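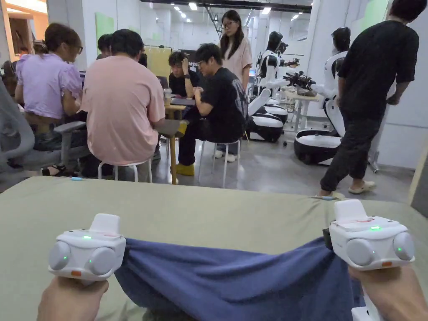
Balex Introduces Garment-Based Size Labels for Its Knit Tops

Flat measurements to replace letter-only sizing on T-shirts, henleys and long-sleeve tops

Balex will begin printing finished garment measurements on the neck labels of its knit tops this January. Each label will list chest width, body length and sleeve length next to the existing letter size. The garment patterns, fabric weights and care instructions are unchanged.

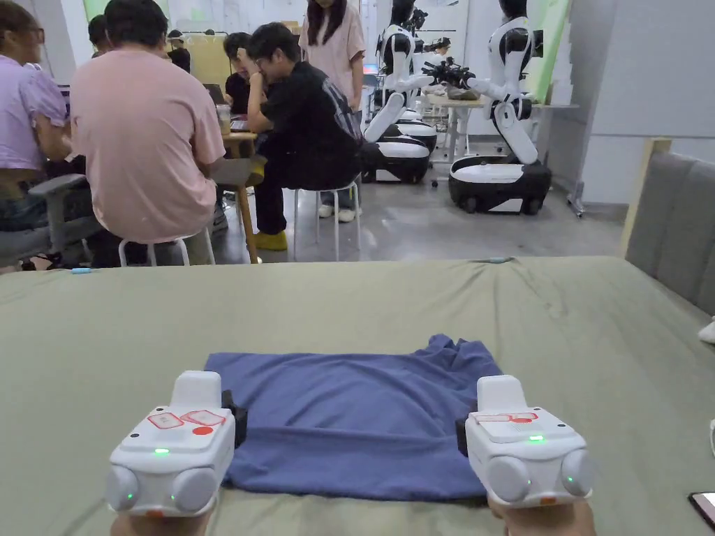 The measurements are taken on the garment and not on the wearer. Chest width is measured straight across, one inch below the armhole. Body length runs from the highest point of the shoulder to the bottom hem. Customers can check a top they already own by the same method: the fabric is laid out flat, like the blue-purple T-shirt on the sage-green sheet, and smoothed by hand without stretching. Doubling the chest width gives the full circumference of the garment, which should be larger than the wearer's own chest measurement for a regular fit.
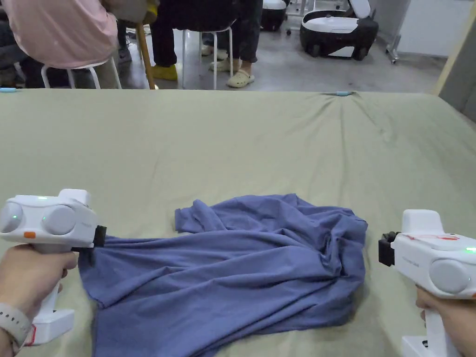 A blue T-shirt bunched into folds. Tops should be smoothed flat before measuring.

Label figures are given in inches to the nearest quarter. Jersey knits vary slightly in production, and each style has a stated tolerance, printed on the hang tag. The chest and length figures apply to the garment as sold. Expected shrinkage after the first wash is listed separately on the Balex size page.
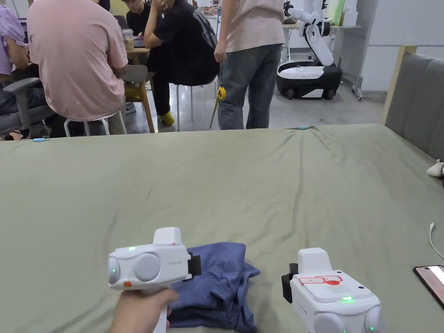
SKULEVECK, January - Balex, a maker of basic knit clothing, today confirmed the schedule for its new size labels. The first shipment consists of 3,000 men's and women's crewneck T-shirts made at the company's Darance plant. These will be stocked by 116 retailers and sold through the Balex online store.

The change follows a review of 874 exchange requests for knit tops. In most of them the customer kept the same style and color and moved up or down one size - usually on account of body length.

"A medium in one style can be two inches longer than a medium in another, and the letter gives no sign of it," said Morenike Akpan, head of product standards at Balex. "The measurement was always on our spec sheets. We are moving it to the label."

Henleys and long-sleeve tops will follow as current label stock is used up. The Amaral line of heavyweight tops will change over last. Prices are not affected.

Retailers may request the printed measuring guide from their Balex account office.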